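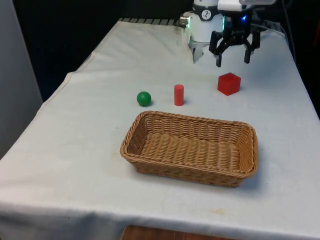
8 October 2021
Stinora build, pick-and-place task

Second pass at the basket task for the student project. The July code still runs, but the waypoints were written for the old table height, so I retaught all of them before doing anything else. Saved as Stinora 2. The old set is in the Felton folder if anyone wants it back.

Approach speed is down to 61 percent. At 90 the arm shakes at the bottom of the move and the fingers land off center.
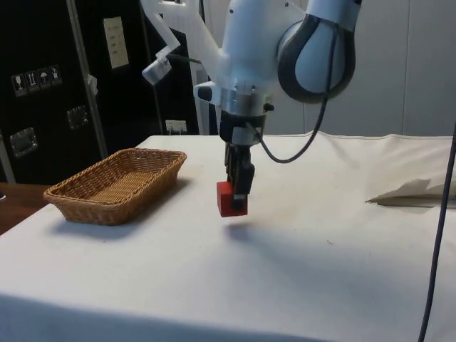

Lift height is now a separate setting from travel height. Before, they shared one number and every change to one broke the other. Please don't merge them again.

Grip check: the Cosmont script reads finger width after closing and stops if the value is too small. Log line 1059 has a false stop. I think the threshold is wrong for the cube. Need to look at it with the Wongsuwan group, who wrote that part.
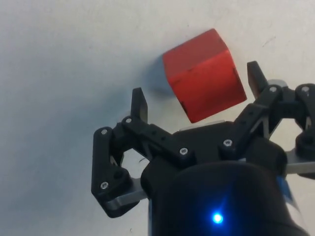

Wrist rotation still needs work. The script assumes the cube is square to the fingers and makes no correction if it isn't. Someone should add an angle step before the close command.

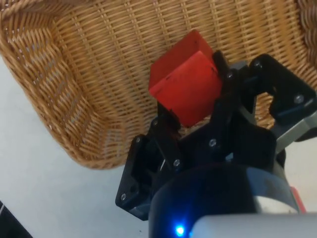 Release point is next on the list. Right now it is one fixed position and I would like it set from the basket corners. With the red block held tilted over the basket like that, the release height should be measured from its lowest corner. I'll put that in the config as its own value.

To do: threshold, angle step, release height. Back up the log before the next run.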